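The buyer agreed to talk on one condition: no names, and no photos of the paperwork. The shop he works for molds trim panels, and since December it has been weighing two grippers for unloading work. One is the Giveck, a linkage design with jointed metal fingers. The other is the Felonetti, which costs more and comes with a thicker brochure.

"I've been sold a lot of hands," he says. "Every one of them could pick up anything, right up until we plugged it in."

His doubts start with the numbers. Giveck's sales sheet claims 100 percent retention on "typical molded parts." He ran 50 picks on his own parts with the default settings, and 41 held.

"That's 82 percent. I asked what a typical molded part was and they sent me a drawing of a block." 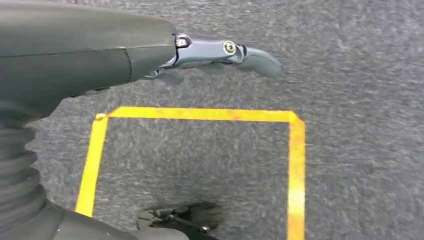
Floor tests came first, before anyone would let the arm near the racks. He wanted to know whether the fingers would come back to the same height over the same place, so the team worked over a rectangle of yellow tape laid on gray carpet, with the fingertip hovering by the top strip. He admits it's a crude way to check a machine that is supposed to be precise.

"The vendor hated it. They wanted their own fixture, their own lights, their own guy. I said if it needs all that, I can't use it on a Sunday when it's me and one other person."

The controller is a Cimow, and he has less patience for that. It took 3 restarts to get through the first morning. Changing the grip force means going through a menu he calls "a filing cabinet somebody kicked over" -- and the setting goes back to default if you leave the page the wrong way.

Was any of it better than he expected? He takes a while to answer.

"The fingers themselves are fine. I don't have a complaint about the metal. My complaint is with the word 'adaptive.' It closes until it feels something. So does a car door."

Long parts worry him most. A block sits in the middle of the grip and behaves. A panel held at one end has all its weight out past the fingers, and he thinks the short demo videos avoid that on purpose.
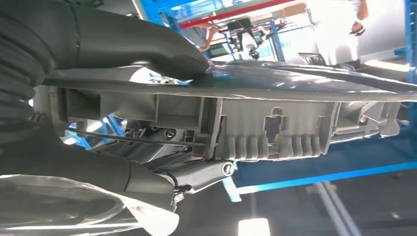

*Long gray molded panel gripped at one end, with the ribs and compartments on the underside.*

He asked Giveck for figures on that kind of hold and is still waiting. Jaiswal, the integrator, has offered to write a slower motion profile for long parts, at extra cost.

"So now I'm paying to make it slow," he says. "We have people who can do slow."

The Felonetti goes on the same arm next. He plans to give it the same parts and the same 50 picks -- and to leave the brochure in the drawer until he's done.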